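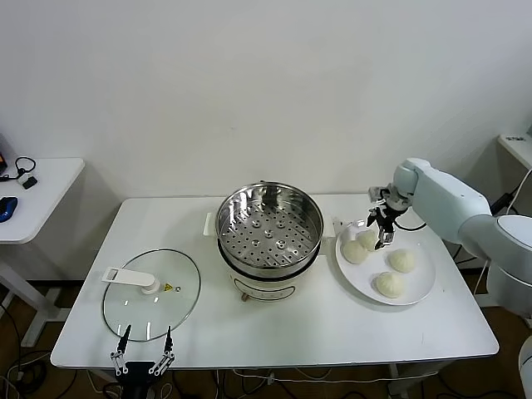
"What does the second arm cost us?"

"Less than the first one did, and more than we have left," Hậu said.

Patricia Duan wrote that down, crossed it out, and turned to the next page of the binder. It was ten past seven in the morning and the Patside kitchen had already sent out its first trays. The two of them sat in the dry store on upturned crates, with the binder open on a sack of flour.

Patside made steamed buns for hospital cafeterias and two train stations. It had done so for eleven years with people, tongs and a lot of burned wrists. In April the owners had set aside money for what the minutes called handling equipment, and Hậu Lâm had been given the job of spending it. He had run the night shift before that. He owned one good jacket and had worn it to every supplier meeting.

"Start with Hasholm," Patricia said.

"Hasholm want to sell us the pair. Two arms, two grippers, one controller, a year of support. If we take only one arm they still charge for the full controller."

"And Arkari?"

"Arkari will rent. 718 a month for each arm, grippers extra. Fingers are a wear part, so we pay for those."

"How often do fingers wear?"

"He said it depends on the work."

Patricia wrote "depends" in the margin. She kept the books for Patside and for a tire shop across the road, and she liked the tire shop better at budget time. A tire was a tire. You knew what it cost and when it was finished.

"Do we need two?" she said.

Hậu had been waiting for that. He had spent most of a night on it. One arm could pick up a bun and set it in a steamer, and for that job alone one was enough. But a lid had to come off first, and a plate sometimes had to be held still, and a basket had to be lifted out at the end with both sides level. With one arm you had to build a stand for the lid and a clamp for the plate, and someone had to be paid to design them.

"I priced the stand and the clamp," he said. "With the drawings and the fitting it comes to roughly half of an arm. And then if we change the size of the plate, we buy the clamp again."

"We changed plates last summer."

"We did."

She turned another page. He had put the floor plan there, drawn in pencil, with the bench marked and the distance to the nearest outlet. Under it he had listed the things the quotes left out. Wiring. A bench that didn't rock. Covers for the joints, which would have to be washed. Three weeks of his own time, and somebody to run nights while he spent it.
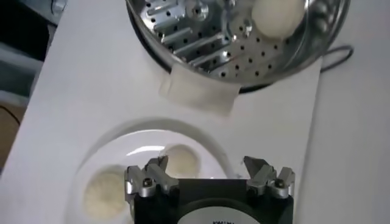

"You've got 328 here for spare fingers," Patricia said. "Is that a set or each?"

"A set. Left and right."

"How many sets?"

"I put down six."

She looked at him over her glasses. "You said he told you it depends."

"It does depend. So I put down six."

She worked it out on the calculator and didn't like it, and worked it out again. Outside, somebody dropped a tray and swore. The extractor fan came on and the light over the door dimmed for a second, the way it did whenever the fan started, and Hậu reached across and added a line to the list: ask electrician about fan.

"What if we rented for the winter?" Patricia said. "Two arms, six months. If it's no good, they go back."

"Then we've paid for half a year and own nothing."

"We'd own what you learned."

He thought about that. He thought about the man from Hasholm, who had been polite and had called the buns "units" all afternoon. He thought about Bettina on the early line, who had 102 days of leave saved up and kept asking whether she ought to take them now. He had told her no. He had also told her that she would be the one to run the bench, and that wasn't in the budget either, because he hadn't worked out what to pay her.

"I need another line," he said. "Training. And a raise for whoever runs it."

"How much?"

"I don't know yet."

"I can't add up 'I don't know yet.'"

"Leave it blank, then – but leave the line in."

Patricia drew the line with a ruler and wrote Bettina's name beside it, lightly, in pencil. Then she went through the rental column from the top, reading each figure aloud, and Hậu checked it against the quote with his thumb. They had reached the grippers when the delivery bell rang. He got up to let the flour in.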